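3. Materials and procedure

3.1 Survey design

The survey looked at how people describe the surfaces they work on at home, and whether their choice of words predicts how they clean and replace them. Two towns were selected, Osgate and Kanley, which differ in the age of their housing but have similar household incomes. A paper form was mailed to 1,000 addresses in March. Almost 200 forms came back complete, and these make up the sample used in Section 4. Forms with more than 3 blank items were set aside and are not reported.

The form was drafted by Derkach and Mughal and tested with 20 adults in Osgate before mailing. The test led to two changes. The word "countertop" was replaced with "work surface," as several people did not count a kitchen table as a countertop. The item on sealing was also split in two, one for stone and one for wood — the earlier wording had drawn answers that could not be sorted.

Respondents were asked to name the surface they used most, to say what they believed it was made of, and to give three words for its appearance. They then recorded how often it was wiped, oiled or sealed over a typical week, with Sunday treated as the first day. Finally, they stated whether they had thought of replacing it and what they would choose instead.

3.2 Appearance terms

Words for appearance were grouped by two coders, Dogar and Paracha, who worked separately and then compared lists. Most words fell into groups for color, pattern or finish. Pattern was the hardest to settle. "Marbled," "veined," "cloudy" and "mottled" were used for the same kinds of surface, often by people in the same household. We follow Atanasov in treating "marbled" as a word for pattern alone, with no claim about material. A light gray tabletop with a marble texture is therefore coded as gray and marbled (Figure 2), and its material is left open. 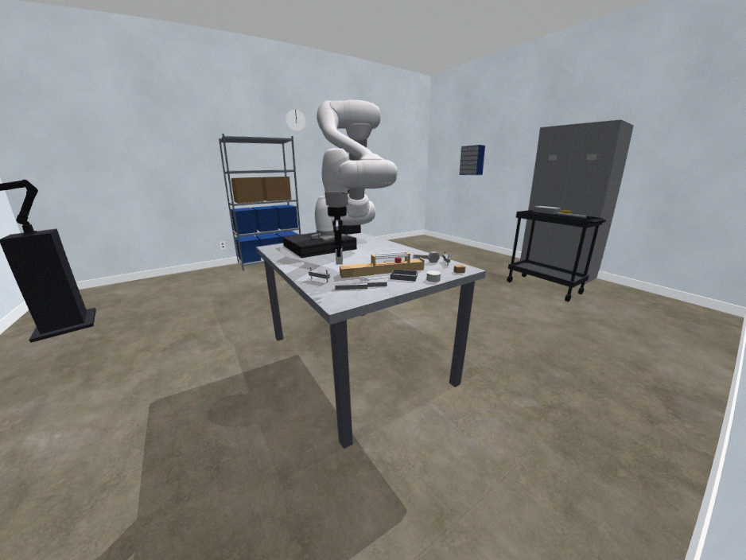
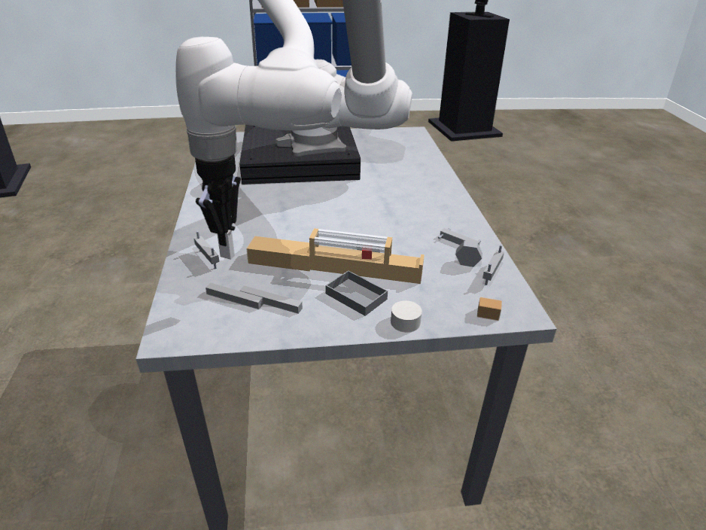
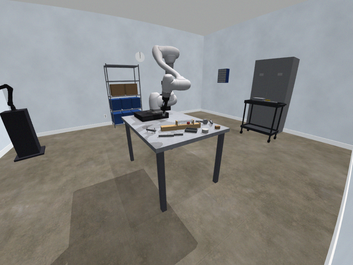

Figure 2. Light gray tabletops with a marbled pattern.

What was done when a respondent gave a material that did not match the pattern?
The stated material was kept as written and the pattern was coded on its own, so that a surface could be entered as both "laminate" and "marbled."

Where the two coders disagreed, Jatoi read the form and made the final choice. He did not see the address or the cleaning record at that stage. Words that could belong to more than one group, such as "warm" and "soft," were held in a separate list and left out of the main comparison.

3.3 Cleaning records

Cleaning was scored by the week. Wiping with water, wiping with a product, and oiling or sealing were kept as separate counts. Respondents who named a product were not asked for the brand, though many gave it, and Cetia was the name written most often in Kanley. Brand answers were not analyzed.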